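Search the help pages Type a keyword Go

We use cookies to remember where you left off in this guide. Accept Settings

Section 2. Setting up your folding chair in a small room

Welcome back! If you've come straight from Section 1, your Tomel chair is out of its carton and the packing sleeves are off the legs, and you're probably itching to sit in it. Give us a few more minutes, though, and please read the whole section once before you start. A chair set down in the right spot the first time saves a good deal of shuffling later (and your floor will thank you for it).

2.1 Choosing the spot

1. Pick a level stretch of floor with nothing underfoot, no rug edges, no cords. Wood, laminate and short carpet are all fine.

2. Sweep it. Grit under a chair foot is the main reason we hear from customers with scratched planks, and it takes only a moment with a soft broom.

3. If the chair will stand near a wall, leave 2 inches between the wall and the top of the backrest. Painted walls pick up gray scuffs very easily, and a curved backrest will find the paint before the legs do.

2.2 Unfolding

4. Stand the folded chair upright with the seat facing you. Hold the backrest in one hand and the front edge of the seat in the other.

5. Push the seat down slowly until the legs stop spreading.

CAUTION: Keep your fingers away from the sides of the seat, where it meets the frame. This is where pinches happen.

6. Press down on the middle of the seat with your palm. If it shifts at all, fold the chair up and begin again from step 4.

2.3 Trying the distance

Before you settle on a place for good, pull up a second seat across from it and sit there for a while, legs stretched out the way you really would of an evening. Your shoes may well slip in under the other chair, and for two friends chatting that's perfectly comfortable. If you'd like room for a tray in between, slide the chair back a little at a time, lifting as you go.

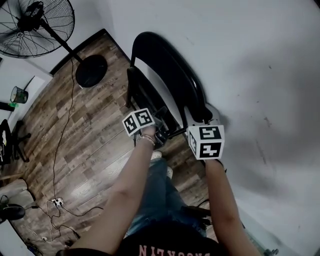 Karagiannis wrote to us that the felt pads from the Vundel kit stayed on much better once the feet had been wiped with a dry cloth and the chair left folded for 15 minutes after sticking them down. We've since added that to our own routine.

Note: Felt pads are for hard floors only. On carpet, take them off.

2.4 Looking after the finish

7. Dust a glossy seat with a soft, dry cloth. For sticky marks, use lukewarm water with a drop of dish soap, then dry it right away.

8. Check the screws every January, or sooner if the chair begins to creak. Snug is enough, so please don't force them.

9. When you fold the chair for storage, lay it flat or hang it on a Zimton wall hook. Leaning it against a wall is all right for an afternoon, but it does tend to creep.

Guide last revised 6 May 2018

Get our newsletter! Enter your email Sign up No thanks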